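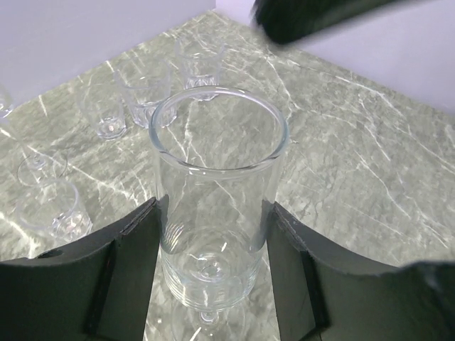

So the clear stuff has eaten my whole spring. We're at 245 demos for the Plalline set and I still dream about rims!

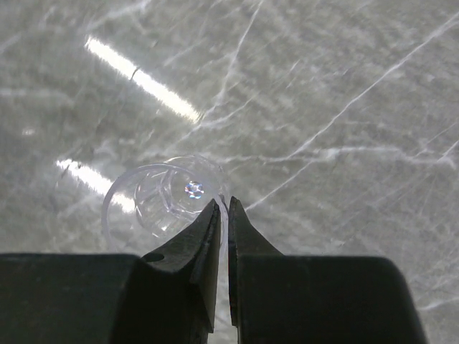
Last changed: 6 Apr 2020

Driving both arms by hand is slow going – 20 good runs and my shoulders are done.
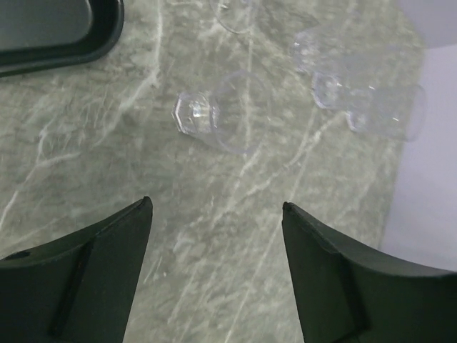 What I save

Every try, fumbles too. Kramer (our training code) needs to see a few bad grabs. 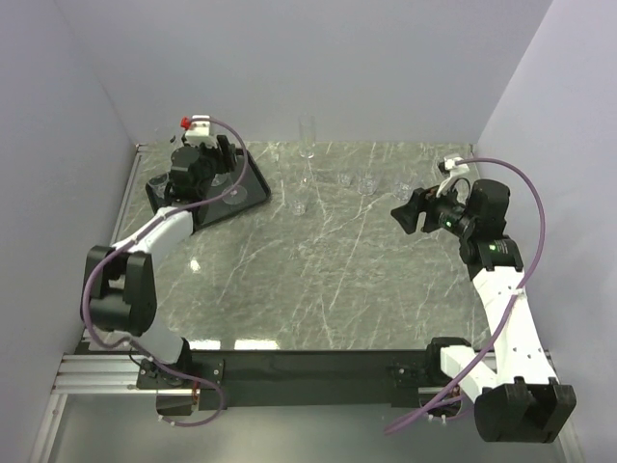
My big worry is sameness. I used to put every piece back in the same spot, and the model just learned the spot. Now I mix heights, so a skinny champagne flute shares the marble with little shot glasses, and I turn the tray a bit too.

Recent posts
Naming files in March
Arkirton, week one
Why Gasen wants 2,000 runs

Contact | Back to top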